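4. What we built and how the club used it

By March we had an arm that moved when we asked it to, so this is the part of the paper where I get to talk about the fun stuff (and the parts that kept falling over).
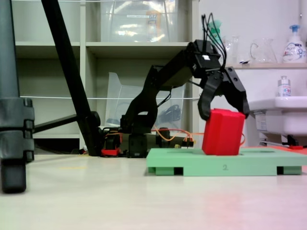

Figure 1. The club's arm with its gripper closed on the red block, which stands upright on the green number 2 platform.

4.1 The arm and the platform task

We called our project Min, mostly to have something short to write on the storage boxes. The rules for the Plomville student challenge, the one we were aiming at, are pretty simple on paper. A block stands on a platform, the arm picks it up, carries it to another platform and lets go, and the block has to end up standing. If it tips over you get half the points. If it lands on the floor you get none, and you also get to crawl around looking for it!

Man-sik Ahn did nearly all of the wiring and I did the code, with Gun-woo Oh going back and forth between us and fixing whatever we had each broken for the other. The gripper has two curved fingers, and the curve matters more than I expected when we started. With the tall block you don't get a nice flat squeeze down the sides. The fingers come in near the top and grab it by the upper edges, a bit like picking up a book by its corners. I liked this at first because it kept the fingers well away from the platform. Then we started moving faster and the block began to swing, and I liked it a lot less.

4.2 How we ran the trials

Each member wrote their own version of the pick routine, and we ran every version 20 times on platform 2 before anyone was allowed to change a number. That last rule came from Gun-woo, and I complained about it for a week. He was right, though. Before we had it, I would see two bad grabs, nudge the wrist angle, see one good grab and announce that I'd solved it.

We wrote down three things for every run: did the fingers close on the block, did the block leave the platform, and was it still standing when the fingers opened at the other end. We kept all of it in a shared sheet, and whoever wasn't driving the arm did the typing. Between runs we put the block back by hand with its groove facing the same way. We weren't very strict about this in the first sessions, so I've left those runs out of the results. I wish I hadn't had to, but there was no way to tell a bad routine from a crooked block.

4.3 What went wrong first

My own first version was the worst of the bunch. It got hold of the block in 50 percent of its runs, and most of the misses had the same cause: one finger arrived before the other and pushed the block over before the second one could catch it. Man-sik's version came down more slowly and stopped for a moment just above the block before closing, and that little pause helped a lot. We copied it into everybody's code (with his permission, after some bargaining over who would clean up the cables).

The other big problem was the cable bundle at the wrist. On long turns it would pull tight and drag the gripper slightly off its path, so the arm thought it was in one place and the fingers were in another. We gave the loop some 25 millimeters of extra slack and that fixed most of it. Gun-woo still wants to route the cables down the back of the arm, and he's drawn it up, but we haven't cut anything yet.

Once both changes were in, we ran the combined routine 100 times over several afternoons, taking turns at the keyboard. Section 5 has the full table, split up by who was driving, and I should say up front that my column isn't the best one.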